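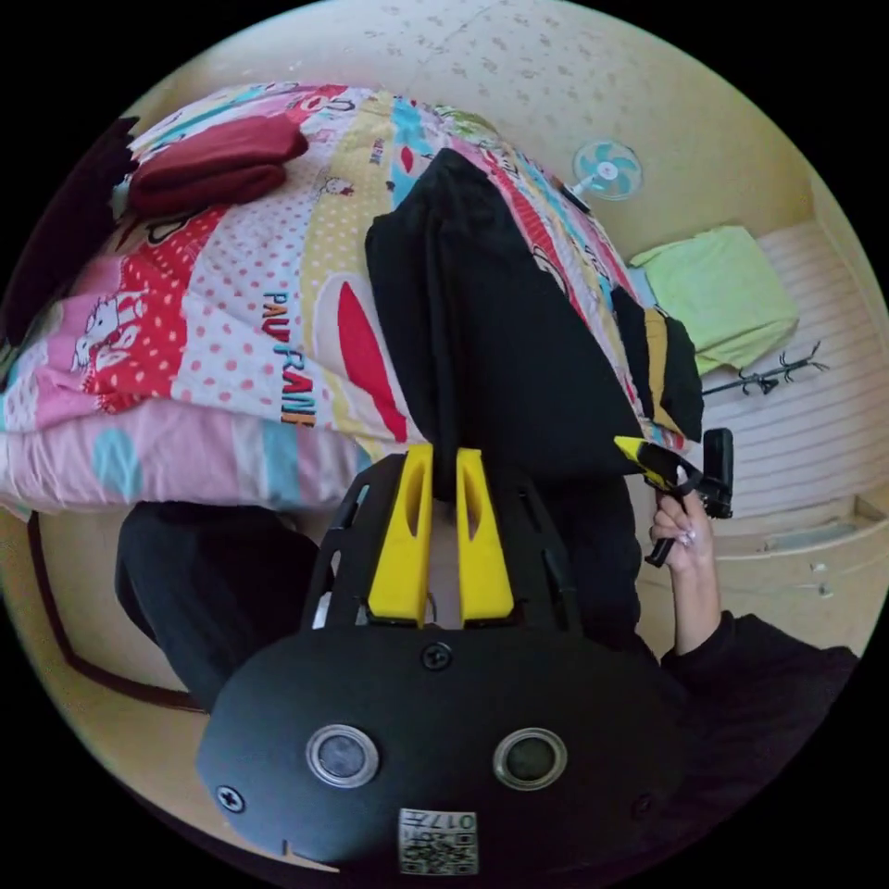

Black cloth garment hanging in a long fold over the side of a bed.

Preventing dye transfer from a black backing fabric in a quilt with pale piecing

Posted in Textiles and Quilting, Fabric Preparation

Iona Crichton
I would be grateful for advice from members with experience in the preparation of dark fabrics. I am completing a bed quilt for the Flistau Textile Guild's annual display, which is scheduled for February. The top is pieced from cream and pale grey quilting cotton, none of it prewashed, and the intended backing is a solid black cotton purchased as a single length from a bolt end. The label gives the fibre content as 100 per cent cotton and provides no information on colourfastness.

A test swatch was placed in a glass of hot water with a small amount of laundry detergent and left for an hour. The water turned a distinct grey-purple. I repeated the test on a second swatch in cold water and the discolouration was fainter but still present.

My enquiry has three parts. Firstly, is it acceptable to set the dye at home with vinegar and salt, as my late aunt always recommended? Secondly, should the pale fabrics also be prewashed, given that the top is already assembled? Thirdly, is there any point at which the black fabric should simply be rejected? The quilt will be used on a bed after the display and will therefore need to be laundered in the ordinary way. I should add that the batting is a cotton and polyester blend, and that I had planned to quilt it in a grey thread at a fairly close spacing.

Valentyna Onyshchenko
Vinegar and salt will not set the dye in a commercially dyed cotton. Most black quilting cottons are coloured with fibre reactive dyes, and the bleeding you have observed is usually loose dye that was not fully rinsed out at the mill. Salt is used during the dyeing process itself to encourage uptake, and this is probably the origin of the household advice. Vinegar has a role with acid dyes on wool and silk. Neither will assist with your backing.

The recommended procedure is as follows. Neaten or zigzag the cut ends of the black fabric to limit fraying. Wash it alone on the hottest cycle the fabric will tolerate, with a detergent free of bleach and optical brighteners. Repeat the wash, and then test a fresh swatch in hot water for an hour in a clear glass. When the water remains clear, lay the wet swatch on a scrap of your cream cotton, place a weight on it and leave both to dry. A mark on the cream cotton indicates that further washing is needed. My own practice is to allow as many as four hot washes before deciding against a fabric.

With regard to the assembled top, I would advise against machine washing it at this stage. The raw seam allowances will fray and the bias edges may distort. You should, however, be aware that the prewashed backing will have already shrunk and the top will not have done so. At close spacing the result is a slight crinkling on the front after the first launder. Many makers find this agreeable, but if the quilt is to be judged you may wish to defer washing until after the display.

If the swatch still marks the cream cotton after the fourth wash, use the length for bags or a dark wall piece and purchase another backing. For the first wash of the finished quilt, use a large machine with ample water, include two colour-catching sheets, and remove the quilt promptly. A damp quilt left folded in the drum is the commonest cause of transfer in the enquiries received at our Monday group.

Bilyk
I always do vinegar and have never had a problem, so I would not dismiss it. That said I mostly sew with navy and greens. Colour catchers are at the supermarket in the laundry aisle. Would you consider a mid grey backing instead? Black shows every bit of lint and the needle holes if you have to unpick.

Iona Crichton
My thanks to both respondents. The black length has been through two hot washes and the water in the glass is now very nearly clear. I shall proceed to a third wash and the weighted swatch test before cutting.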